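ok thread time!! a bunch of you asked what I've been doing every evening since August and the answer is robot club. well, simulated robot club, the arm lives inside a computer and so do I at this point

quick background: our club at Culholm got into the student round of the Owino challenge. every team gets the same virtual arm and the same virtual rooms, and your code has to pick up one thing and leave everything else alone. that last part is where the pain is

there are 11 of us but really it's four people who show up and seven who react to messages with a thumbs up (love you all, please come Thursday-ish, whenever Ardalan has the key)

I'm on grasping with Touran Mahmoudi. Ardalan Salehi does the motion planning, meaning when the arm swings through a wall it's his fault, and when it gets to the right place and grabs air it's ours

our code is called Flernolier. it was a typo in a folder name and then it was in too many files to fix

this week's room is the one with the long table. the target is the little brown animal and it has a tall skinny white vase standing right next to it. I have started having feelings about that vase
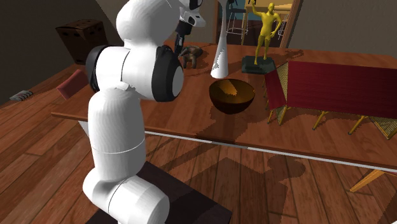

so the first thing we tried was coming in from the side with the gripper tilted. great on paper! the planner loved it! vase down in 50 tries out of 50. Touran made a spreadsheet just for vase deaths

then we switched to coming straight down from above, fingers pointing at the table, and that got a LOT better. now the problem is the animal has a rounded back and the fingers like to slide off it

current theory (mine, so be nice): we're closing too high. if we drop lower before closing we should get the sides of the body and skip the curvy bit on top. Touran thinks it's the friction setting. we have a bet going and the loser writes the report

we let 600 runs go overnight and I woke up at 5 to check them like it was Christmas morning. the log had stopped at run 38 because my laptop went to sleep. I did not go back to sleep

Masteck gave the club time on their machines after that, so the next batch is 4000 runs with the objects nudged a little each time. if you know anyone over there please tell them I would bake them something

someone asked if you need to be good at math to join. I got a C in trig and I'm doing the wrist angles, so come on in. you do need to be ok with watching the same arm do the same wrong thing for two hours

anyway the batch is going now and Ardalan just messaged "uh" with nothing after it so I'm gonna go see what that's about. more tomorrow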